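Against the tidy home

I have now read the Liltari method twice, and I remain unpersuaded that my spare forks are making me unhappy. 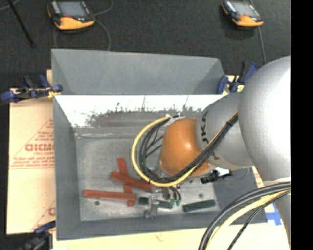

A reader wrote to complain after my last piece on this that I was being unfair. Clearing out had changed her life, she said, and people who mock it usually have a garage they can't get the car into. Fair enough. I do have such a garage. I would only point out that I don't own a car, so the garage and I are getting on fine.

What bothers me is the claim that sits behind the whole business. We are told that owning fewer things makes the mind calmer, and the proof offered is always a person standing in a white kitchen looking calm. I'd look calm in that kitchen too. It has an island the size of my bedroom and somebody else has clearly done the washing up.

Look at what is being sold. Stodik will send you a set of matching boxes for £59, so that you can put your old things inside new things. Jurka does a course, paid for by the month, which teaches you to let go of what you don't use. I signed up in July and used it for 3 evenings, and by its own rules I ought to have thrown it out. It took a good deal longer than that to cancel.

Then there is the counting. The Ogura people say a contented adult needs 370 objects, and I have searched their book for where the number came from. There is no survey, no footnote and no hint of how they treat socks. Is a pair one object or two? What about a box of nails? A person who mends things will own 2,000 items before they have left the shed, and I have yet to see any sign that they are sadder than a person with one good chair.

We use cookies to improve your visit. Manage preferences | Accept all

Mending is the part these books leave out. The advice on odd screws, offcuts and the last few tiles is always the same: if you haven't needed it in a year, out it goes. But spare parts don't work by the year. You need the odd hinge on the day the other hinge breaks, and on that day you either have it or you drive to a shop and buy a pack of six. I can't see how that is the simple life. It looks to me like keeping your clutter at the shop and paying each time you visit it.

You will notice who can afford to do that. "You can always replace it" is sound advice if replacing it costs you nothing you'd miss. My grandparents kept string, jars and brown paper, and I don't believe it was because they were anxious. They had been short of string before.

I'll grant the other side something. There are homes where the piles have won and the people in them are miserable, and for them a firm clear-out, with help, may be a great kindness. I have also felt the small lift that comes from emptying a drawer. It lasted until Sunday, when I went looking for the tape measure – but I did feel it.

My doubt is about the leap from there to everybody. A full cupboard is treated as a symptom, and once you accept that, there's always another cupboard. The reader who wrote to me said she is on her fourth round of clearing. I hope it's doing her good. I did wonder what was wrong with the first three.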